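Reading time: 4 min

Omum launches Postelier, a flat keepsake box for the jewelry that lives all over your bedroom

Kaewmanee, September – I have a confession to start with. For years my jewelry box was my bed. I'd take everything off at night, drop it on the blanket, and go looking for it in the morning with one eye open. I run Omum, a small shop that makes things for bedrooms, and I still couldn't keep a pair of bracelets together for a whole week!

So this month we're bringing out Postelier, and I'm so happy to finally talk about it. It's a shallow box for bracelets, hair pins and all the little things that get knotted up in drawers. We kept it flat on purpose. Tall boxes with trays look lovely in the store, but then everything sinks to the bottom (mine did, anyway) and you wear the same two things forever.

My favorite way to start is to tip the whole lot out on the bed. A plain blanket is great for this – small stuff doesn't roll far and you can see what you've got.

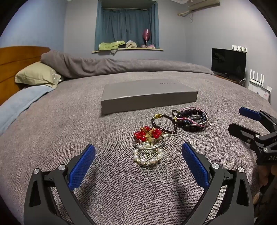
I always do the hair pieces first. Pearls on wire bend if you pile things on top of them, and anything with chain fringe will grab the nearest bracelet and hang on for dear life. Give those a corner to themselves. Then do the bangles, then the beads, and leave the tangled bunch for last, when you've had some coffee. If a knot won't come loose, lay it flat and work from the clasp end. Please don't pull!

Beads on elastic don't like being stretched around a stand for months, so lay them down in a loose loop. String bands can go pretty much anywhere. And if you find a single earring, keep it one more season. The other one is in a coat pocket.

Postelier was tried out over the summer by 182 of our customers, who told us all sorts of things we hadn't thought of. Plenty of them wanted a box they could leave out in the room without it shouting at them, so we stuck to quiet colors that sit nicely with bedding.

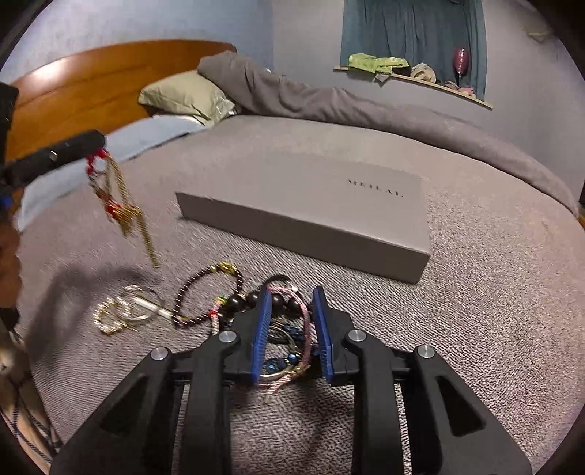 The first run is 2,504 boxes, and they go on sale this month at our own shop in Kaewmanee and at Halance, the home store that has stocked our pillowcases from the very beginning. Each one ships with a soft cloth and a small card of sorting tips, written by me, so blame me if they're bossy. Orders placed in the first 15 days go out with free gift wrap.

Shops that would like to carry Postelier, and writers who'd like to borrow one, can reach us through the press page on the Omum site. We answer mail every morning until noon.

Recent from Omum
Halance adds our pillowcases in new sizes
How we fold a heavy blanket
Shop hours for the fall

Get our newsletter once a month. You can unsubscribe whenever you like.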